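## 4. Everyday care of your Zaden oval table

You've built it, it's standing level and it looks lovely, so now comes the good bit! A wooden table gets better with use as long as it gets a quick wipe most days and a proper feed now and then. This section covers both, plus what to do when somebody puts a mug down without a mat (it happens in every house, ours included).

### What you'll need

- Two soft white cotton cloths, washed at least once without fabric softener
- A bowl of lukewarm water
- Mild washing-up liquid
- Zaden table oil, 500 ml bottle
- A fine sanding pad, for marks only

White cloths are worth hunting out. You can see straight away how much dirt is coming up, and there's no dye to rub into the grain.

### 4.1 The daily wipe

1. Clear the top completely, and take everything off the lower level too.
2. Dip one cloth in plain water and wring it out hard. It should feel damp and leave no drips when you squeeze it again.
3. Fold it into a pad and wipe along the grain, working from one rounded end to the other.
4. Turn the cloth to a clean side and go round the edge. Sticky fingers love the edge!
5. Dry straight away with the second cloth.

**Note:** For greasy spots, add a single drop of washing-up liquid to the bowl, then wipe again with plain water before drying.

**Caution:** Don't leave a damp cloth lying on the wood overnight. It can leave a pale bloom that takes real patience to get out.

### 4.2 Oiling the top

Oil the table once in its first month and then whenever water stops beading on the surface. Saturday morning is a great time to do it, with the windows open and the table free until supper.

1. Do the daily wipe and let the top dry for 4 hours.
2. Shake the bottle well and pour a little oil on to a dry cloth, never directly on to the table.
3. Rub it in along the grain with long, easy strokes. The colour warms up as you go, and it's very satisfying to watch.
4. Wait 21 minutes, then buff off everything that hasn't soaked in.
5. Leave the top bare for the rest of the day.

**Caution:** Oily cloths can heat up and catch fire by themselves. Soak them in water, lay them out flat outdoors to dry, and only then put them in the bin.

### 4.3 Rings and small marks

1. Rub the mark lightly with the sanding pad, always with the grain.
2. Wipe away the dust with a barely damp cloth.
3. Oil that patch as in 4.2, feathering the oil outwards so it blends in.

Britt-Marie Myklebust, who drew the first Zaden table, still has her own at home and swears by doing the whole top after treating a ring. She's right that it gives a more even colour, and it only takes a few minutes more.

**Note:** Keep pans and baking dishes on a mat. Anything hotter than 40 °C can soften fresh oil and leave a print.

### 4.4 Quick question

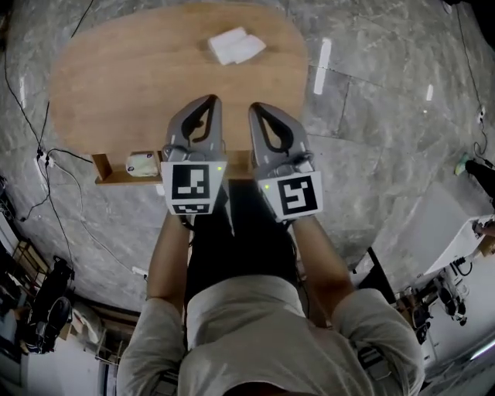

**Can I use kitchen spray on the table instead of water?**

Stick to plain water or a drop of washing-up liquid, as kitchen sprays strip the oil and leave the wood dull and thirsty.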